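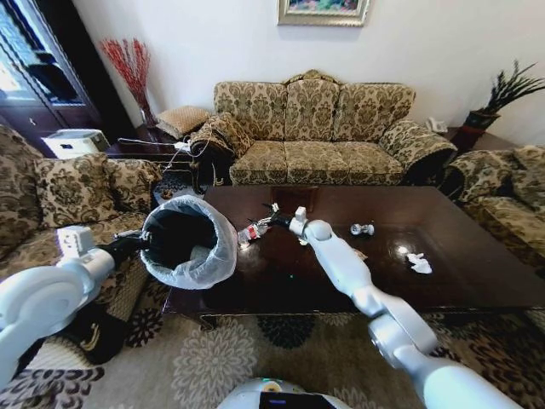 Coffee table, round one. The little black bin comes to the trash now.

Share (7) | Print | E-mail this post

OK quick one because I have to be out the door soon. Several people asked what I do about The Table. You know the one. Dark wood, shiny as a piano, carved legs, shows every single crumb and fingerprint from across the room. I inherited it along with the sofa from my aunt Hildegard Reuter, who kept both of them spotless for as long as I knew her. I do not keep them spotless. I keep them OK.

So the rule these days is trash first. Before cloths, before polish, before anything. I used to start wiping and just push the wrappers around in front of the rag, which is dumb, and then something sticky gets dragged the whole length of the top and you're polishing syrup.

Trash first means bottles, wrappers, tissues, all the tiny scraps. Tiny scraps are the worst. They're pale, the table is dark, you'd think they'd be easy, and then you sit down later with your coffee and there's one right by your cup. Staring.

The bin itself is the other half of it. Small, light, one hand. I had a big pedal one from Roststead in the living room for a while and hated it, too far to walk (lazy, I know) and it looked like an office. A small one can go right up to the edge of the table and you drop stuff straight in. Bag folded well over the rim, more than you think you need, otherwise the first bottle takes the whole liner down with it.
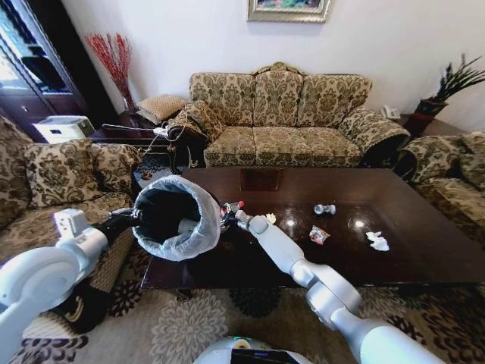

And bottles go in early, while there's still room. A bottle on top of a pile of tissues just rolls off again. If your town takes them separate then obviously set them aside — ours is a whole saga, I wrote about the recycling thing last April and I'm not doing that again, 287 comments, some of you were very mean about caps.

After that it's dry cloth, then barely damp cloth, then dry again. Nothing fancy. I tried the Cekutix spray everybody was going on about and for my table it was too greasy, streaks all over when the overhead light was on. Maybe it's fine on a matte top. Habibur Herath from down the street swears by it but his table is oak and frankly you could park a car on it and not see a mark.

Wipe with the grain. Long strokes. Then get your head down low and look along the surface toward the light, you'll see everything you missed. There will be somthing.
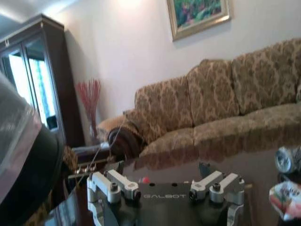 The rest of the room

Do the table before the sofa? After? I go back and forth. Right now it's table trash, then sofa, then table wiping, so any sofa crumbs that fly don't land on a clean top. The damask hides a lot, bless it. I vacuum the seat cushions with the brush thing, pull them forward and do the crack behind. Bolster gets a good whack outside. The arms need more than you'd think, all that scrolling holds dust.

Glass doors on the cabinet I only do when the sun gets on them and shames me. The tall vase with the red sticks, do NOT take the sticks out to clean it. I did once. Never got them to fan out right again and I fiddled with it a whole evening. Feather duster from the top and leave it alone.

Painting I dust the frame only, soft paintbrush, gold stuff is delicate. Not touching the canvas.

Whole lot is 2 songs for the trash and maybe a podcast for everything else. I am not a 1000 step cleaning routine person. If you are, Gilchrist Home has a printable chart and it has a lot of boxes on it.

One that came in by e-mail a few times:

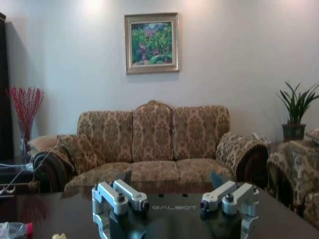 Can you leave a plastic bottle or bag sitting on a polished table overnight?

I wouldn't. If there's any moisture under it you can get a cloudy patch, and with some finishes soft plastic can stick or leave a mark. Lift it off, don't slide it, and dry the spot right away. A faint haze sometimes goes by itself in a day or so, so wait before you start rubbing at it.

OK going, I'm late. Next time the Zisilis rug, which is still rolled up in the hall becuase I can't decide which way round it goes.

7 shares | 2 comments | Print | E-mail

Last updated: 1st March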